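Tapia Housewares Evening, Aug 24, 2022
Talk 2 of the night: "Where the lids go"
Speaker notes, 12 minutes. Slow down this time.

SLIDE 1 – title
Say hello. Wait for the people at the coffee urn. They will not hurry.

SLIDE 2 – the drawer
Ask who has a drawer at home that won't close. Hands up. Ask what's in it. Someone will say batteries. Ignore batteries.
My own drawer, last December: I took everything out and matched bottoms to tops. Ended with a bag of lids that fit nothing I have ever owned. Kept the bag, naturally.

SLIDE 3 – how we shop
We buy sets. The Skevel set, the Plastidix set, the one from the gas station. Each comes with its own idea of what a rectangle is.
Skip the slide about the 300-piece set if running late. (Running late.)

SLIDE 4 – stacking
Round ones roll and waste the corners of the fridge. Tall ones hide the mustard. Low ones get stacked until the bottom one is a historical record.
Jornlow joke goes in here. If it dies, go straight to slide 5.

SLIDE 5 – one box 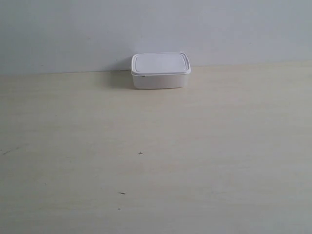

Slide 5: Small, white, lid on.
Let them look for a bit before talking. Point out the lip that runs all the way around the lid – you want something for your thumbs. Then the recessed panel on top with its raised rim. Corners are rounded, so a sponge gets in.
Ask: what would you put in it? Half an onion usually wins.

SLIDE 6 – homework
Pick one shape. Give away the rest, with lids, to someone you don't see often.
Questions. If asked about glass, say glass is a different talk and costs 50 cents more.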